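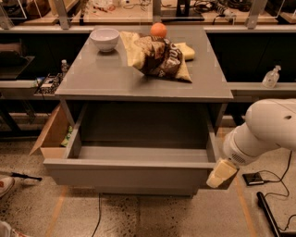 *The arm at the drawer front, with the bowl, the orange and the snack bag on the cabinet top.*

The budget for the second arm is due on Tuesday, and I have spent most of the past week deciding what belongs in it. Several readers who run small laboratories have asked how we plan these purchases. I am setting down our reasoning while the figures are still open.

Our original request, submitted in September, covered the arm and very little else. Orlando Mamani reviewed it and returned it with a single question in the margin: what will it work on? The question was fair. We had priced a machine and had given no thought to the furniture.

The revised request is divided into two parts. The first is the arm itself, for which we hold quotations from Prolex and Nirska. The Prolex figure is lower, but it excludes the gripper and the padded fingers, which must be ordered separately and replaced as they wear. The Nirska figure includes both, together with one year of service. Once the missing items are added to the Prolex quotation, the difference between the two comes to $93. I do not regard that as a basis for choosing either supplier, and we will decide on delivery time and on the terms of the service contract.

The second part is everything around the arm, and it stands at $3,153. It includes a stand, a spare set of fingers, floor tape, cable covers and two Skuvstead drawer cabinets. The cabinets drew the most discussion. Aisyah Hutapea asked whether a used office cabinet would serve as well, and for some tasks it would. For drawer work I have argued for buying two of the same model, so that a result obtained at one station can be checked at the other. A full-width drawer with a plain front is also a harder test than one with a large handle, and I would like to keep that difficulty in the program.

Cable covers were absent from the first draft. They are inexpensive, and I now consider them a required item. Any reader preparing a similar request should walk the floor of the existing station before writing the list, and should look down while doing so.

Household objects are carried under consumables. A bowl, fruit and snack packaging cost almost nothing, but fruit has to be bought again and again, and the purchasing office prefers one standing line to a series of small receipts.

I have set aside a further $2,000 for repairs. Aisyah considers this high. My view is that a reserve is easier to return than to request - particularly late in the year, when approvals can take 30 days.

Two matters remain open. Oei has offered a trial of its own gripper, and I have not yet confirmed whether it fits either arm. We must also settle where the second station will stand, as the workbench along the back is already full. I will post the final list once Orlando has signed it.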